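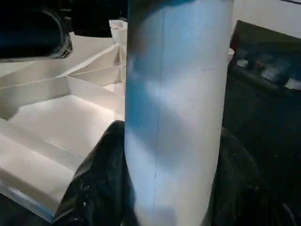
Our parish archive holds a set of architectural drawings of the former Heitmann mill, and we have been asked to advise on how they should be stored now that the plan chest has been given up. The larger sheets will have to be rolled. At present there is no agreed method among those who handle them, and the results vary a good deal. A pale, upright cylinder with a thin line wavering down its length and a faint crease across its upper part is the sort of thing we should like to avoid, as a crease in a drawing is seldom put right without a conservator. The collection runs to 43 sheets, most of them on tracing paper and the remainder on heavier cartridge. We should be grateful for guidance on three matters: whether the drawings should be rolled around a core or placed inside a tube, what diameter is acceptable, and whether several sheets may be rolled together. The store is a ground-floor room with one outside wall. Funds are limited.

Posted by Grotlow Parish Archive, 4/20/23

Zimilik Records Office

The usual advice is to roll the drawing around the outside of a core and not to push it inside a tube. Sheets placed inside a tube tend to spring open against the wall, and the edges are damaged each time they are drawn out. The core should be longer than the widest sheet, so that the ends of the paper are never left to bear any weight.

With regard to diameter, wider is better. We use cores of 70 millimetres as our minimum for cartridge paper and go a good deal wider for anything brittle. If the core is ordinary brown cardboard it should first be covered with polyester film or several turns of acid-free tissue. Archival cores are available, but they are expensive, and a covered core from a carpet shop has served this office well for less important material.

Several sheets may be rolled together if they are of similar size and condition. Each should be interleaved with acid-free tissue. We would not exceed six to a roll. Tracing paper should be kept apart from cartridge, as the two respond differently to damp. Tie the finished roll with flat cotton tape - never with rubber bands or adhesive tape - and wrap the whole in a further layer of tissue before labelling. The label should be attached to the outer wrapping and should give the reference number of every sheet within.

Rolls should be stored lying flat on a shelf. Standing them on end allows the sheets to slip and crushes the lower edge. The outside wall should be avoided.

Tevovard Local History Society

We put ours in postal tubes in January and have had no trouble so far. A pack of them came to 14 pounds. The members find them easy to carry to meetings.

Heitmann Estate Papers, Reading Room

The first reply is sound and we would add only the following. Before any sheet is rolled it should be photographed or scanned, as this will reduce the number of times it has to be opened. Our own series of 200 plans was copied before rolling, and the originals are now requested only when a reader needs to examine the paper itself.

Existing folds should not be pressed out by hand. A sheet with a hard fold should be laid flat in a folder until it can be examined, even if this means that it takes up more room than is convenient. Drawings with pencil shading or coloured wash should be rolled with the image facing outwards only where the surface is stable, and opinions differ on this point. A county conservator will often give a view without charge if sent a clear photograph.

The postal tubes mentioned in the previous reply are acceptable as an outer case for transport. They should not be used for permanent storage unless their makers can confirm that the board is free from acid.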